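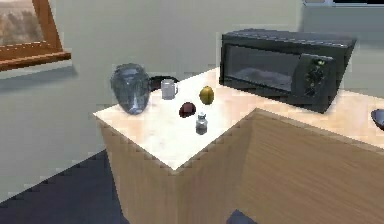 I've been living with Trorska since November, and I keep getting asked whether it's worth the money, so let me get it all down in one place. Short version: yes, mostly, for the rulebook more than for the kitchen. Long version follows, get a coffee.

If you missed it, Trorska is Flodbridge's simulated kitchen pack for testing robot arms. You get the kitchen itself, a stack of objects to put on the counters, a logging tool, and a booklet called House Rules, with 12 rules for how to run a test and how to report it. The booklet is the bit I bought it for. Our group had gotten sloppy (me included, me especially) and every time somebody showed a success rate in a meeting there'd be twenty minutes of "wait, did you restart that one?"

Setup first. It took me an afternoon, most of it spent on a driver problem that was my own fault. The installer is plain and it tells you what it's doing. You pick your arm, you pick where the cameras go, and you're in. I had a camera facing the counter before dinner time.

The kitchen looks good enough. It won't fool you. Edges go jagged along the countertop, and anything with a window in it gets a bit blocky when the camera is close. But the glass pitcher catches the light in a way that causes real trouble for a vision model, and I count that as a plus! See-through stuff is where our old setup let us off easy. I also like having food and dishes sharing a counter. A lemon and a plum near a mug is an ordinary kitchen mess, and the dark bowl or pan half hidden behind the pitcher is just the kind of thing a policy trips over.

OK, the rules. I won't go through every one, but these are the ones that changed how we work.

Rule 1 says write the task down before you run it, including what counts as done. Sounds like nothing. We had "put the mug by the toaster oven" as a task for ages and it had never been written down what "by" meant. Cameron Maihi and I each wrote our version on paper and swapped, and his allowed the mug to be lying on its side. Mine didn't. We'd been adding our results together for months.

Rule 3 is the one about throwing runs away. You can't, basically. Any run that starts gets logged, and if you want to leave it out you have to pick a reason from a list that you fixed ahead of time. The logger holds you to it. There's no delete button and I looked hard for one. My first full batch was 724 runs and I'd have quietly binned a fair few of them under the old way of doing things. They're all in there now, warts and all, and the number I reported was lower than the one I'd have liked.

Rule 4 asks for five random seeds at least, and a separate line for each in the report. We used to do one. Yes, I know.

Rule 6 is about views where there's nothing to do. I love this one. It says your test set has to include moments when the camera is pointed somewhere useless, and the robot has to either look elsewhere or stay put. It must not start grabbing at the air. If you've only ever tested from a nice angle on the counter, you have no idea what your arm does when all it has to look at is wall.

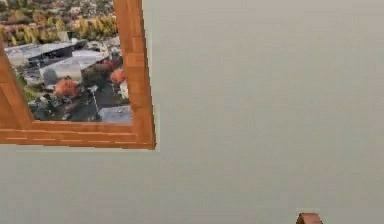 Mostly wall, with the window and the fall trees up in the corner. A good Rule 6 view.

Ours did badly. Put it in front of something like that and our policy would still reach, very sure of itself, for no object at all. The booklet suggests scoring those views on their own and never folding them into the main success rate, and I think that's right. Lewis Mackay disagreed with me on this for most of a lunch. He wants a single number he can put on a slide. I get it, but a single number is how we got into this mess.

There's a sneaky extra inside that rule too. Trorska's window has a whole view outside it, with buildings and bright orange-red trees, and the booklet asks you to check whether your object detector finds "things" out there. Round, orange, hmm, fruit? Run the check. I was very smug about our detector until I ran the check.

Rule 9 is about claims. If you only tested in simulation, you say so in the same sentence as the result. Same sentence! A footnote doesn't count. I've started noticing how many write-ups I read don't do this, and how many of mine didn't. Clodagh Corrigan, who edits our reports, has printed that rule and stuck it over the kettle.

Now the grumbles, and I've got a few.

The booklet is written like a phone contract in places. Rule 7, on changing the lighting, took me three readings and a call to Flodbridge, where Ross Urquhart on the support line was very patient and admitted that the wording was "not our best." It means you change one thing at a time and note which. That could have been one line.

There's almost nothing on people. A kitchen has people in it, kids leaning on counters, someone reaching across for the salt. House Rules has half a page on keeping the arm slow when someone's close and then wanders off the subject. If you're heading for a real home with a real arm, you'll need your proper safety work from somewhere else, and please don't let anyone in your group wave this booklet around as if it covers that. It doesn't claim to, in fairness.

The logger gets slow. By the time I'd hit 1,053 runs it was taking long enough to open that I'd go and do something else. Splitting the log by task helps, and I wish it did that for you. Exporting is fine.

And I'd like messier defaults. The starting counters leave plenty of room between objects. You can crowd them yourself, but then your layout is yours, and comparing with another group gets harder. A few shared crowded layouts would fix it. I've asked.

How does it stack up against the MacAulay pack? I used that one for a good while. MacAulay has nicer-looking rooms and a bigger pile of objects, and if you want pretty videos I'd go there. It comes with no rules at all, only a forum where everyone does it their own way. Gavin Moncrieff over at Gristton still swears by it and gets clean results, but he's also the most careful person I know and would get clean results out of a shoebox. I'm not that careful. I need the software to stop me.

Would I buy it again? Yep. If you're on your own and just tinkering, get hold of the booklet first and try it with whatever you've got. Flodbridge sells it separately. If there's more than one of you and you've ever argued over whether a run counted, get the full pack, and write down what "by the toaster oven" means before you install anything.

Four stars out of a possible five. I'm holding the last one back until they rewrite Rule 7.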